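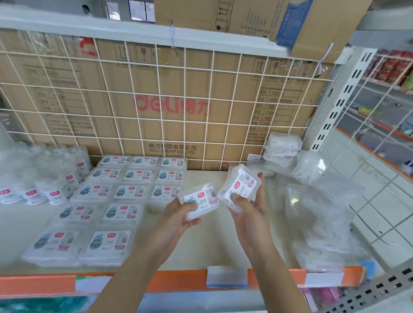

Clear packages being laid out by label on a shelf at the Arnon store.

ARNON STORE FINISHES FIRST STAGE OF SMALL-GOODS SHELF RESET

Oct 23, 2025 - Drandex, which runs the Arnon household and personal care store, has finished the first stage of a shelf reset in its small-goods aisle. The work covers items sold in clear packages and bags, along with cotton swabs in clear round containers. The second stage begins in November.

The aisle holds 234 separate products, most of them low in price and small enough to fit in one hand. Until this month, new stock was added to a shelf wherever there was space. Under the new plan, each product has a set place, and packages with the same label stay together in the same bay.

"Customers were asking staff for things that were already on the shelf," said Marijke Schouten, store manager at Arnon. "The product was there, but it was under three other products. We had been filling shelves quickly and had stopped looking at them from the aisle."

The store had 430 requests for help finding items in the small-goods aisle over the summer, more than in any other part of the building. Cotton swabs, hair ties and travel containers were named most often. Schouten said those requests were the reason the aisle was picked first.

Work on each bay starts with a sort. Staff go through the bagged goods by hand, check the labels, and group matching items before anything is given its final place. Packages that will not stand up are laid flat in rows with the printed label facing up. Bags with no label, or with one that can't be read, go back to the stock room to be checked.

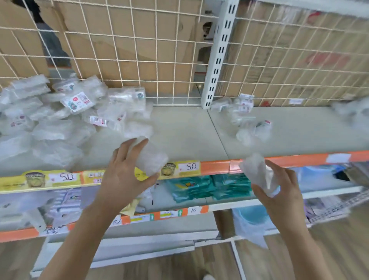 Sorting takes up most of the time. A bay of round containers can be done in a few minutes, while a bay of mixed bags can take a full morning. Sowmya Annamalai leads the shelf team and wrote the order of work that the store is now using.

"Soft bags slide," Annamalai said. "You put six in a neat pile, a customer takes one from the middle, and the pile is gone. We tried stacking them higher and that made it worse. Now we keep them low and we don't put a second product on top."

The team also changed how many units of each item are kept on display. Slow sellers now have fewer units out, with the rest held in cartons. Faster sellers have been given more shelf width. The total length of shelving in the aisle is the same as before, and the store has kept its existing wire back panels and slotted uprights. No new fixtures were bought for the first stage.

Cotton swabs are one of the lines with more room. The round containers are now set upright in rows, one row behind the other, with the labels toward the aisle. When the front row sells down, the row behind it is pulled forward and new stock goes in at the back.
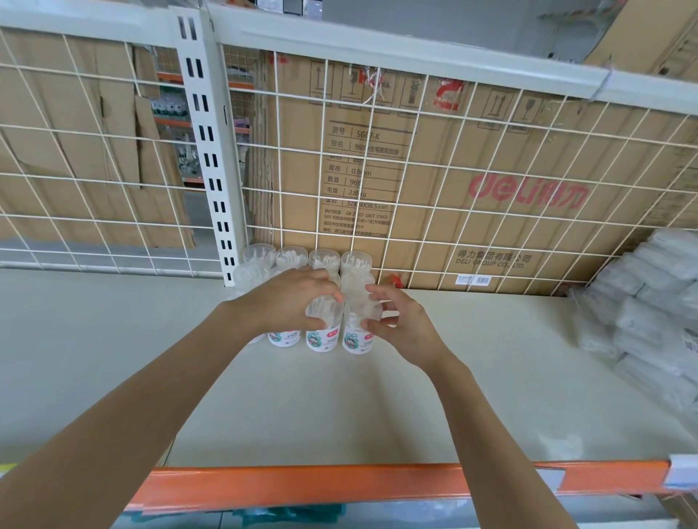 Tavion Park, who plans shelf layouts for Drandex, said the same approach will be used for other rigid containers in the second stage. That stage takes in the cosmetics cases, soap boxes and pill organizers on the far side of the aisle.

"Anything that stands up by itself is easy to plan for," Park said. "You measure it once and you know how many fit. The bags and thin packs need more thought, and we may move some of them to hooks. We haven't decided that yet."

A total of 1779 units were handled in the first stage. Some were found to be in the wrong bay and were returned to the right one. Damaged packages were taken off sale. Prices have not changed as part of the reset, and no product has been dropped from the range.

The store will stay open during its normal hours throughout the second stage. Staff will work on one bay at a time, and customers who need something from a bay that is being sorted can ask the person working there to get it. An updated aisle guide will be placed at the service desk when the work is finished.

Drandex plans to review the results at Arnon before making the same changes at its Perketti store, where the small-goods aisle is larger and carries 900 products.

About Drandex
Drandex operates household goods stores selling personal care items, stationery, kitchen supplies and storage products.

Press contact
Eirlys Ruddock
Communications, Drandex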